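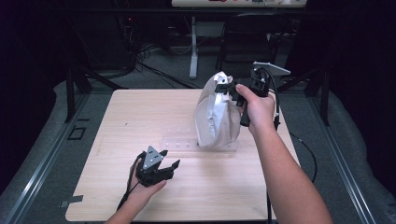

The Chore Report: Still Not Putting Away the Groceries

Print this item | E-mail this item

Every few months someone forwards me a video of a machine folding a shirt, with a note that says "you're out of a job." I don't fold shirts for a living. I barely fold them as a hobby. But the question behind the note is a fair one, and readers of this newsletter keep asking it, so I spent part of the summer trying to find out whether a robot can do a chore yet. A plain one. The kind a bored ten-year-old does badly for an allowance.

The short answer is that a person holding a gripper in each hand can do quite a lot of chores, slowly. The machine on its own can do a few, more slowly, if you set the table for it first.

I got this from the people at Dendness, a small outfit that teaches machines to handle ordinary stuff. Their method is to have a human do the job first with the same kind of fingers the robot will have. You give up your own thumbs, take hold of two black grippers by the handles, and try to pick up a paper bag. After enough of that, the recordings go into the software and the software has a go.

Florencia Paredes runs the sessions and let me try it. I have been picking up paper bags since the Carter administration, and I crushed the first one. The second I lifted very nicely by the top edge and then could not think what to do with my left hand, which hung there over the table like a guest who doesn't know where the bathroom is. Florencia said this was common. She also said the machine picks up the same habit if you let it, so now they coach people about the idle hand before they start.

Why a bag? I had expected dishes. Pascual Farías, who writes the task list, told me dishes are the easy part. A plate is the same shape when you put it down as it was when you picked it up. A bag changes its mind the moment you touch it. Squeeze the top and the side pops out. Let go and it sags, or it doesn't. A person fixes this without noticing. The machine has to have met something close to that particular sag before, and there are a great many sags.

In September they plan to run the bag task properly, no human hands involved. Until then they have a warm-up set, and Pascual was good enough to show me the sheet. Of 472 tries at lifting a bag off a bare tabletop and setting it back down upright, the machine got through most of them on the easy settings, where the bag starts in the same spot and facing the same way. Turn the bag a quarter and things went downhill. Put something heavy in the bottom and they went downhill faster. A typical try took 28 seconds. I timed myself at home afterward with a bag of takeout and did it in 3, though I will admit I was hungry.

So much for the kitchen. What about the shop floor, where the robots are supposed to have won already?

I called Facundo Medina, who manages packing at Brerkik, a company that ships candles and soap. He has 35 people on the line and one robot arm. The arm moves full cartons from a belt to a pallet, and he likes it very much. "It never asks me about parking," he said. It does not put the candles in the cartons, or the tissue around the candles, or the little card on top of the tissue. Two salesmen have told him it could. He asked both of them to come and demonstrate with his tissue, in his building, on a Monday. One rescheduled and the other one sent a brochure.

Facundo's view is that factories have been good at robots for years because factories are good at making everything boring. Same carton, same height, same direction, all day. Where the work stays fiddly, the people stay. His wife would like to know when their kitchen will be boring enough to qualify. They have four kids and a beagle, so he isn't making promises.

Sumaiya Mollah repairs hotel laundry equipment for Herrera, and she was harder on the whole business than anybody. She has seen a towel-folding machine that works beautifully. It is longer than my car, it needs a person at the front to feed it one towel at a time with the corners straight, and it needs another person at the back to take away the stack. "So the robot does the middle," she said. I have thought about that phrase a good deal since. My dishwasher does the middle. So does the washer, and so does the round vacuum that my brother-in-law has to rescue from under the couch. We already own plenty of robots. We are the ends.

The folks at Dendness would say the ends are exactly what they're working on, and I believe them. Florencia showed me a run from this spring in which the gripper closed on the rim of a bag, missed, backed off and tried again a little lower without anyone telling it to. She was prouder of the miss than of the catch. A year ago, she said, it would have closed on air and gone on to carry the air very carefully to its destination.

I liked that a lot. I also noticed that the bag was empty, because I asked.

For readers who want to know whether to hold off on hiring help or nagging a teenager, my advice is to go ahead and do both. If a salesman shows you a machine doing a chore, ask who put the thing in front of it and who takes it away. Ask to move the object six inches yourself. Ask how long the video is sped up for – there is usually a tiny number in the corner, and it is usually bigger than you'd like.

Santino Henríquez wrote in after my last item to say that his mother, who is 91, wants a robot that can open a pill bottle, and would trade every dancing and backflipping one on the internet for it. I passed this along to Dendness. Pascual said child-proof caps were on the list, toward the bottom, below socks.

I'll go back in the fall for the bag trials and report what happened, including the drops. If you have a chore you'd like me to ask about, send it in. Fitted sheets have been suggested already, by nine of you, and I can tell you that when I brought them up the room went quiet and somebody offered me coffee.

Print this item | E-mail this item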